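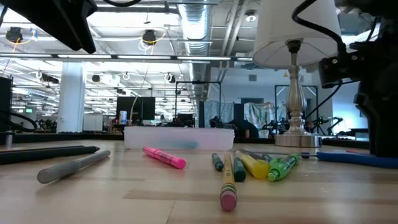

Re: [bench-arms] Pencil box: fingers, cables, lamp

From: Farah Teoh
To: bench-arms list
Date: Monday, August 26, 2019

Hicham Farouk wrote:

> Farah, before I order anything from Adamczyk, can you say where we are
> with the pencil box job? Last I heard the left arm could pick up a
> highlighter if you put it down the right way round and stood well back.
>
> Specifically:
>
> - are we keeping the notched fingers or going back to the flat ones
> - does the wrist cable still snag
> - is the lamp staying. I ask as the person who keeps getting told it
> is "part of the test"
>
> Also Lucyna wants to know if she can have her scissors back.
>
> Hicham

Hicham, all,

Taking these in order, except the scissors, which I'll come to when I've thought of an excuse.

Fingers. We're keeping the notch. I know I argued for the flat ones in front of witnesses and I withdraw all of it. A flat plate is fine on a fat highlighter, but a pencil rolls up between the two faces and leaves sideways. With Sumeya's notch the pencil has somewhere to sit. I ran 53 picks with the notched pair over the weekend, mixed bag of items, and 45 of them ended with the thing held and off the table. Most of the misses were pens lying close up against something else, where one finger comes down on the neighbour and shoves the lot across the wood.

So the gripping is decent. The putting in the box is where it gets humbling. Both arms will now work over the same bit of table without hitting each other, mainly because I've made the second one wait. It hovers. Zbigniew says it looks like somebody at a buffet. I'd like it to do more than that by the end of September, but I'd rather have it slow than spend another evening straightening brackets.

The current rules, for anyone who wants a go while I'm not there:

1. Box goes down first, open, lid flat beside it. If the lid is under the box the whole thing tips and you'll be told about it by the error tone.
2. Tip the pens out. Don't arrange them. Several of you arrange them.
3. Start the Nuvach script, wait for both arms to reach their park position, then take your hands away and say so out loud.
4. If a finger lands on the rim of the box, hit stop. It will not work it out for itself. It will push.

On number 4, the rim is the real problem. The box is see-through, which we all thought was charming when it was chosen, and the wrist camera takes a rather relaxed view of where its edges are. The lid gives it no trouble at all, being pink and covered in glitter. I've therefore got a system that can find the lid from anywhere on the table and has to be coaxed towards the part you keep pens in. I've asked Lucyna if we could run a strip of masking tape round the top of the box. She thinks that's cheating. I think it's Monday. 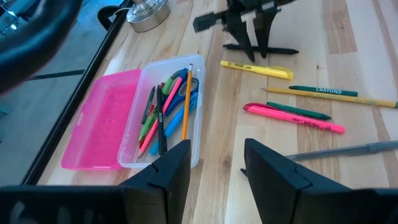 The other thing the wrist view has taught me is how much of it is gripper. With the fingers wide you get the gap in the middle to see through and a lot of black everywhere else, and anything lying low and to the right disappears behind the right finger just as you're getting close to it. Grey pens are the worst for this. The yellow and pink highlighters it picks out happily. The dark green ones it finds about as often as I find my keys, and it gets confused as to which end is which, but then a crayon doesn't much care which end you hold.

Sumeya's suggestion is to tilt the camera inwards a little so that we see more between the fingertips and less of the base. I'm for it. It needs a new wedge behind the camera plate and she has a drawing. What it does mean is calibrating both wrists again, and I did that last time, so I'm mentioning now, on a list with an archive, that it's somebody else's turn.

Wrist cable. It does still snag, but less. The loop on the right arm was catching when the elbow came round past the lamp, so I've given it more slack near the shoulder and taken some out at the wrist. Now it swings. It hasn't caught on anything since, though I wouldn't lean in to admire it. The left one I haven't touched and it's been perfect, so naturally I'm suspicious of it. If you're ordering from Adamczyk anyway, could you add the softer cable? The stuff we've got remembers every bend it's ever been put through and goes back to them out of spite.

While you're at it: 2 spare motor leads for the Lokent board, and 3 packets of the short mounting screws. We have got screws. They're in the tin with all the other screws.

The lamp. Yes, it's staying. It is part of the test. The overhead strips light everything so evenly that I got very pleased with myself in July, and then Zbigniew put a table lamp down behind the pens, switched it on, and the detection fell over. Anybody's kitchen table has a lamp or a window or something. I've since collected a lot of frames with it lit, in different places, and it's much better behaved, with one exception: the base is polished, and now and then the arm goes after something in the reflection. It did once close very gently on the stem and then sit there, waiting for the next instruction. No harm done. I've put a keep-out box round it in software, so please don't move the lamp without changing the numbers at the top of the config file. They're labelled. The label is rude but accurate.

I don't think we need the Vevico force sensors yet, before someone raises it again. They're lovely and they cost more than everything on the table put together. Let me get the rim sorted with tape first, and if that doesn't do it we can have the money conversation with some evidence in front of us.

Scissors. Lucyna, they are in the pencil box, in the top corner, and have been very useful as an awkward item. The script has never been asked to pick them up and I'm not asking it until the stop button has moved to my side of the bench. You can have them back whenever you like if you bring another pair with handles of a sensible colour.

I'm in on Thursday evening if anyone wants to see it run, or wants to do the calibration (see above). Sumeya, could you send the wedge drawing round before then? The version in the shared folder has the holes on the wrong side, unless you've moved the holes on the arm.

Farah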